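### 3.2 Rack Layout and Item Placement

The study of drying-rack use considered small racks of light wood with parallel slats, set at an angle to the work surface. Makowska's placement scheme, developed at Rorkau, records each item as on the rack or on the surface, and codes plates and bowls separately. Of the 265 placements coded, 62 involved a patterned plate.

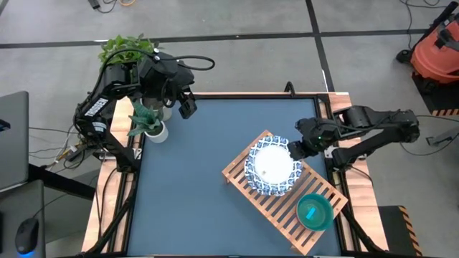 **Figure 4.** Round plate with a blue-and-white scalloped rim at the upper left of the rack; teal bowl toward the lower right end.

### 3.3 Mixed Placement

Mixed layouts, with items both on and off the rack, were coded in 40 cases. Bowl position was scored by the nearer end of the rack, and color was noted only to tell bowls apart. In the layout below, the plate and the red bowl are scored as surface items and the translucent purple bowl as a rack item. 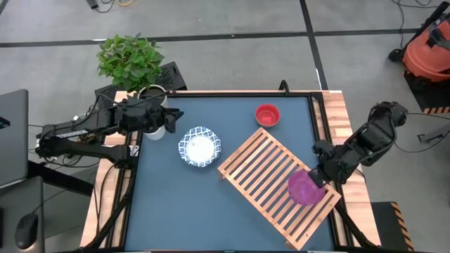 ### 3.4 Coding Agreement

Klinhom recoded all mixed layouts independently. Disagreements were confined to bowls near the midpoint of the rack and were settled by discussion.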